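Ponau publishes household chore trials: "Not yet, and not soon," says test group

For immediate release, August 7, 2021

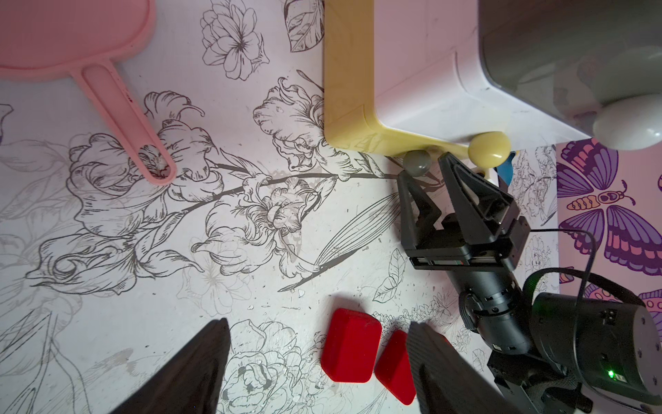

A gripper with its fingers open near the knobs of a toy kitchen on the Ponau test table.

Ponau, the independent product testing group, today publishes its first report on whether robot arms can do ordinary chores in homes and small shops. The short answer is that they can't, or at least can't do them in a way that would save anyone any work. The group is asking sellers to stop telling the public otherwise until they have figures to show.

The report, "Hands Off: Chores and Machines", covers 452 attempts at 5 simple jobs: turning a knob, moving a pan, picking up a dropped item, folding a hand towel and putting a tin back on a shelf. An attempt counted as a success only if the job was finished with no person touching the machine, the table or the item. By that measure, 426 attempts failed.

"We kept being told we were being harsh," said Unathi Ngubane, who led the trials. "I don't think it's harsh to say that a pan is either where you wanted it or it isn't. If I paid someone to put the tins away and had to stand next to them with my hand on a stop button, I would not call that help."

Much of the testing was done with toys. A play kitchen has knobs, a door and a pan much like those in a real one, but nothing gets burnt or broken when a trial goes wrong. Toy knobs are also large and easy to grip, and Ponau says this should have worked in the machines' favour. Knob turning was still among the weaker results. Arms stopped short of the knob, closed on the edge of it and slid off, or pushed the whole appliance back across the table.

The group also looked at what happens when a table is not plain. Several trials used a patterned cloth or a printed surface, on the grounds that people own such things and are not likely to throw them out to suit a machine. Results were worse on patterned surfaces than on plain ones, though Ponau says the number of trials was too small to say by how much.

Towel folding produced no successes at all. The report gives it a single paragraph.

The best results came from picking up a dropped item, where the item was a soft block and the arm had been set up for that block beforehand. Swapping it for one of a different shape brought the success rate down sharply. Ponau's view is that most demonstrations seen by the public are of this kind -- one object, one place, one job, practised many times -- and that viewers are left to imagine the rest.

Chantelle Makhubela, who runs the homewares shop Wedness and sat in on the trials as an outside observer, said she had gone in hoping to be persuaded. "I have shelves that need filling every morning and I'd be glad not to do it," she said. "What I saw was very clever and very slow. One of the arms took long enough over a tin that I went and made tea. When I came back it had put the tin down next to the shelf."

Ponau stresses that the arms tested were research and hobby models, and that larger factory machines do some fixed jobs very well. Those machines work behind guards, on parts that arrive in the same position each time. A kitchen worktop is not like that, and neither is a stockroom. The report finds little reason to think that success in the one says much about the other.

The report makes three requests of firms selling or planning to sell chore machines. They should publish how many attempts were made for each job shown in a film. They should say when a person was steering the machine out of view. And they should stop using the word "soon" without a date.

"I'd like to be wrong about this," said Ngubane. "I do a lot of washing up. But somebody has to write down the misses as well as the hits, and at the moment the misses are going in the bin."

A second round of trials will begin in December and will add loading a dishwasher rack and wiping a spill. Makers who would like an arm included may apply to Ponau, on the condition that all results are printed, good or bad.

Notes to editors

The trials took place at Ntuli, Ponau's workshop. The arms were bought or borrowed by Ponau at its own cost. No maker paid towards the work or saw the report before it was printed.

A print run of roughly 2000 copies is available free to libraries and consumer advice offices. Press enquiries and interview requests are handled for Ponau by Clomico.

Ends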